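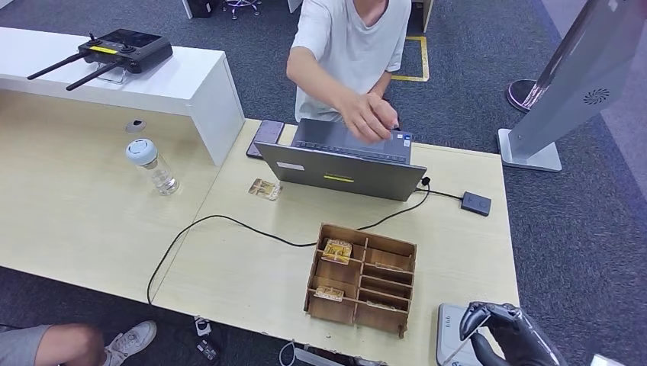 Small Boxes, Big Desks
A gallery from our shared workroom
June 24, 2018

Welcome to the desk organiser page! We've been making slot-together boxes in the workroom since February, and they have crept onto every flat surface we own. I started this page because people kept asking at the door how the boxes go together, and it's much easier to point at a real one in use than to wave my hands about.

The one at the top is the plywood six-cell: two roomier compartments down the left and four narrow slots stacked down the right. It's thin brown ply, with tabbed joints at the corners and panels that stick up slightly above the rim. I love that little bit of extra height – your fingers find the divider before your eyes do. There's a small gold-coloured packet in one of the big cells and a tan one in the other, and a thin flat item has found its way into one of the slots.

I'm also very fond of how it sits on a working desk. Laptop open, phone face down, cable wandering off over the front edge, and the box right there in the middle of it all. It's the size of job these things were made for. Anyone who has tried to keep small packets together in a deep drawer will know the feeling.

How it goes together

The layout is Ctibor Halás's, and he calls it the Karnitz (he names all his layouts, and we've stopped arguing). The earlier one, the Toritz, had 5 cells and a very wide slot that swallowed everything you put in it. Splitting that slot made all the difference. Alžběta Malý redrew the tabs so that each corner can be pushed together by hand, and she did a gorgeous job of it.

You don't need much to build one:

A flat surface bigger than the box
Fine sandpaper for the tab ends
White glue, if you want it permanent
A damp rag

Dry-fit everything first. Start with the long divider, then add the short ones on the right from one end to the other, and put the outside walls on last. If a tab won't go, sand it and try again – don't reach for the hammer. Juraj Gajdoš reached for the hammer, and we now have a very handsome set of offcuts.

What people keep in them

Tea bags, seed packets, sample cards, guitar picks, spare keys, postage stamps. Sławomir uses the narrow slots for sewing machine needles, still in their sleeves, and the big cells for bobbins. I keep receipts in mine and feel terribly grown up. If you have a favourite use, write it on the sheet by the door, it makes great reading!

Want to make one?

We've cut 21 more kits and they're on the shelf beside the paint tins. Help yourself to one per person for now, and please put the sandpaper back in its tray. The drawing is pinned up as sheet 118 if you'd like to change the cell sizes before you cut your own. Svetozár Procházka has a version with a lid on the go, and I'll add it to the gallery once the hinges are sorted out.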